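Adow Introduces Long Coat Line for Standing Work in Cold Rooms

TERENIER, July 20, 2020 – Adow, the workwear maker based in Terenier, today announced a line of long coats and robes for people who spend the day on their feet in unheated rooms. The line is called Mirnen. It goes on sale through the Adow shop and by mail order in January.

The Mirnen line starts with four garments: a buttoned coat, a zip coat, a wrap robe and a hooded robe. All four are cut to fall well below the knee. Adow has made short jackets for market sellers, packers and stockroom staff for more than 20 years, and the most common request from those customers has been for something longer.

Most long coats are designed for walking outdoors and are taken off once the wearer gets inside. Mirnen garments are meant to stay on. The cloth is heavy enough to hang down under its own weight, and there is extra width below the waist so the wearer can bend, kneel or step up onto a stool without opening the front.

Length and Hem

The hem was the part that took the longest. Adow made seven trial versions with its cutting room partner, Tilahun, before settling on the final patterns. Early versions were the same length all the way around, and testers stepped on the front edge when they crouched. The final patterns are slightly shorter in front than in back.

Customers are asked to order by height and to try the garment on in the shoes they will wear to work. A coat that sits right over a thick boot can be too long over a flat sneaker. With the shoes on and the arms at the sides, the wearer should be able to look down and see the toes and the front laces clear of the hem. If cloth is resting on the laces, the coat should be taken up or exchanged for the next length down.

Hanging ends need the same check. Belts, ties and loose panels that reach close to the floor should be tied up or tucked away before using stairs or a ladder.

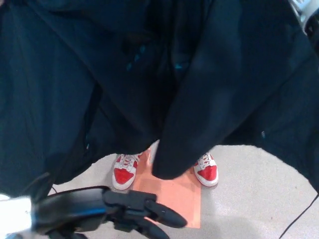 Color and Cloth

Mirnen garments come in dark navy and charcoal. Both shades were picked because they hide dust and everyday marks between washes. The navy is very deep and can pass for black in a dim room, so customers who need to match an existing uniform are advised to ask for a swatch first. Swatches are free and are mailed in a plain envelope.

The cloth can be machine washed in cool water. It should be hung up to dry, with the folds pulled straight by hand while it is still damp. Ironing is not needed for normal wear. A lighter cloth for spring is being tested – no decision has been made on whether it will be sold.

Hemming Service

Buyers who fall between two lengths can use the Tilahun hemming counter in Terenier. The counter will shorten any Mirnen garment once at no charge, as long as it has not been washed. Mail order customers can pin the hem where they want it and send the garment in with the pins left in place and a note on top of the parcel saying so. Adow pays return postage.

Prices and Orders

Prices for the four garments will be listed in the winter catalog. Shops and employers ordering 25 or more pieces can ask for the trade price list now. Mixed orders count toward the total, so coats and robes in different lengths and both colors can be placed together.

About Adow

Adow designs and sells work clothing from its shop in Terenier. Its range includes jackets, aprons, overshirts and, with the addition of Mirnen, full-length coats and robes.

Press and trade inquiries: Adow Press Desk, Terenier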